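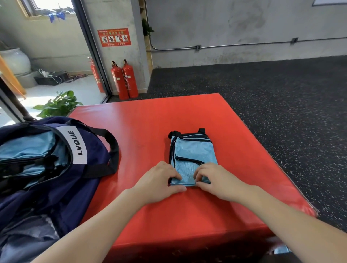
Evcombe, 6 March 2024

How to pack for a weekend without buying into the hype

Packing cubes don't make clothes smaller. Whatever the adverts claim, a jumper is still a jumper. Start with a list, then strike off anything marked "just in case".

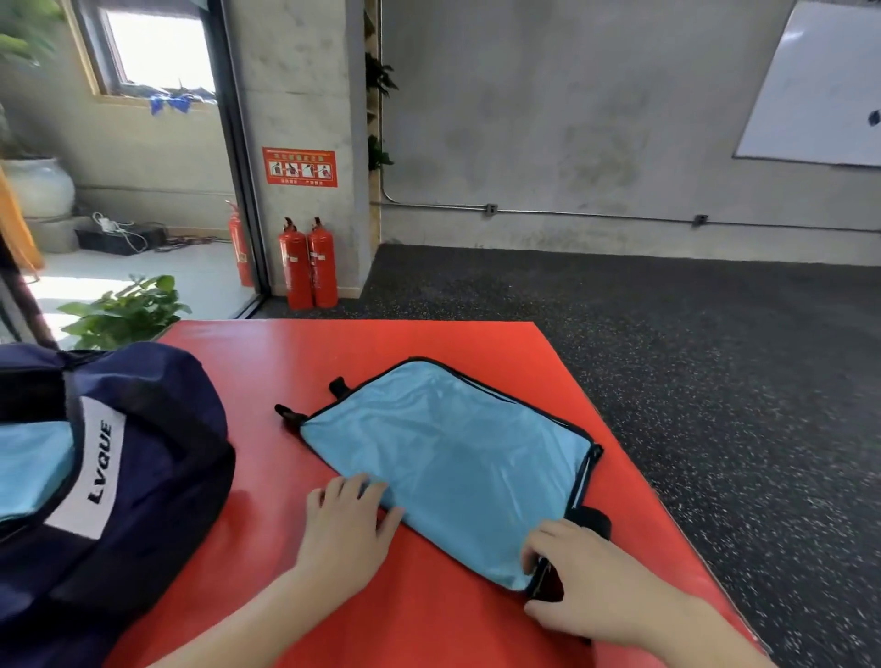 Fold flat before you fill the bag.

Shoes go in first, heels to the wall. Rolling shirts saves creases, supposedly. I tried it for 5 trips and still needed the iron. Weigh the bag at home: mine lost 13 items after that.

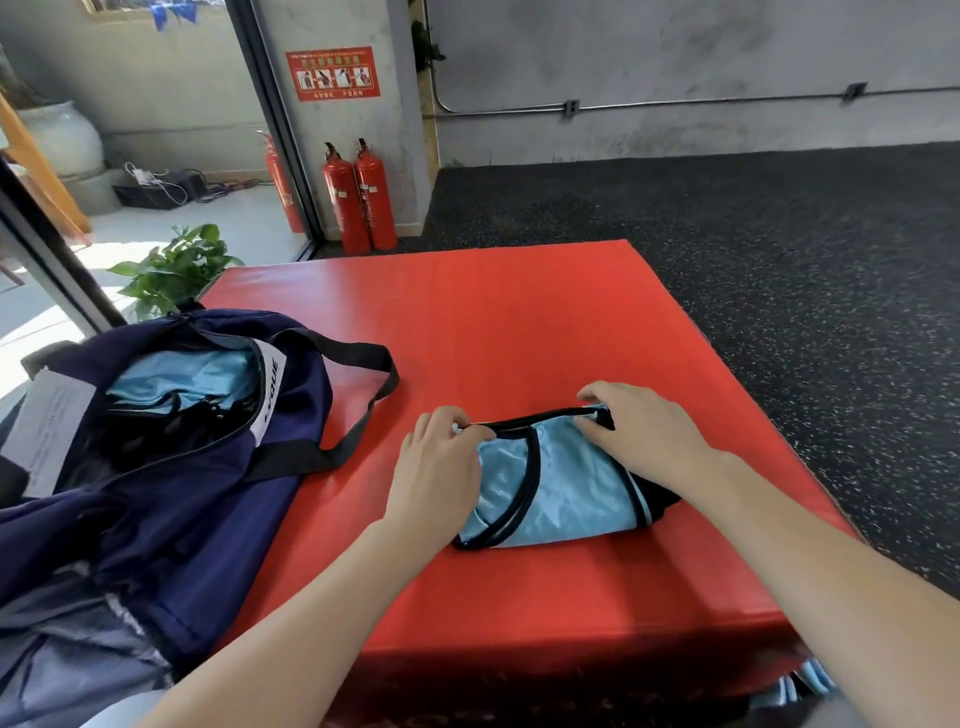
Photo: Azra Kos / Werkstead

Liquids go in last, near the top. Skip the vacuum sacks, as you'll have no pump for the journey back.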